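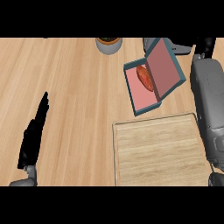 Simulated kitchen task at Padia: the open box, the board and the two arms.

I visited Padia in February, together with 14 other people from small food shops. The company has its rooms in Ferkstead, behind the old Havlíček bakery, and the tour took most of the afternoon. I went with one question: can a machine do the small chores in my shop yet?

Žofie Doležal showed us the simulation first. On her screen there was a wooden table with a hinged box, teal outside and pink inside, and in it lay something reddish-orange that I took for a sweet potato. The task was to move it from the box to the board. For me this is one second of work. Their program, which they call Asside, had practised it 1,000 times on the computer before anybody tried it with real arms.

Then we went downstairs to the real machine. It had 20 attempts while we watched, and it finished 14 of them. Twice the arm pushed against the lid and stopped, and Igor Michalík had to start it again by hand. He was very open about it. He told us that lids, bags and drawers are still difficult, and that wiping a counter goes better than he expected.

I asked about the price, but they do not sell anything yet. I asked also about washing the arm after raw meat — this question had no good answer.

In my shop I will keep doing the vegetables myself for now. The tea at the end was good, and the number 219 bus stops almost at the door, if somebody wants to go to the next open day.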